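Inset puzzle

An inset puzzle, also called a tray or form-board puzzle, is a puzzle in which each piece fits a matching recess in a rigid base. It differs from the jigsaw in that pieces do not interlock and can usually be placed in any order.

Construction

Most boards are made from two layers glued face to face. The upper layer is cut through to form the recesses and the lower layer serves as a floor. Plywood is common for both, as its crossed plies resist warping.

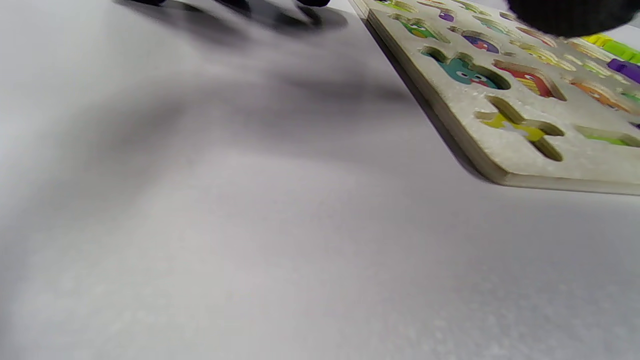 Clearance between piece and recess is set at the cutting stage. A tight fit holds the piece in place but may bind in humid weather, when uncoated wood swells. Paint adds thickness to the cut edge and must be allowed for. The Mostyn pattern, catalogued in 152 variants, used a bevelled lower edge to guide each piece into its slot.

Subjects

Early boards carried plain geometric shapes. Later makers added animals, vehicles, letters and numerals. Number boards are generally laid out in rows, and some include the signs for arithmetic.
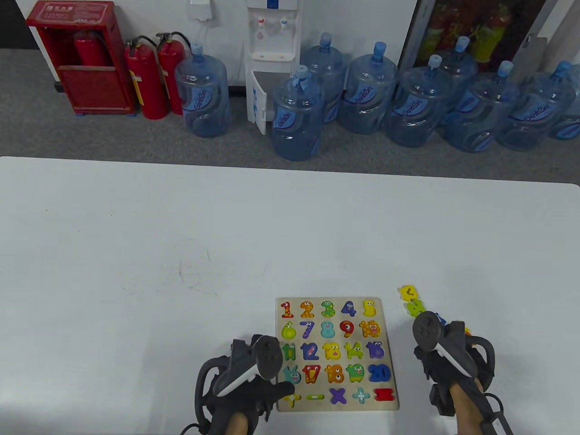
Manufacture

Scroll saws were the usual cutting tool until die cutting and laser cutting lowered the cost of small runs. The Avholm works listed 59 designs at its peak, and its Clanska series ran to 2,999 numbered sets. Laser-cut edges are darkened by heat and are often sanded before colour is applied.

See also

Jigsaw puzzle
Peg board
Tangram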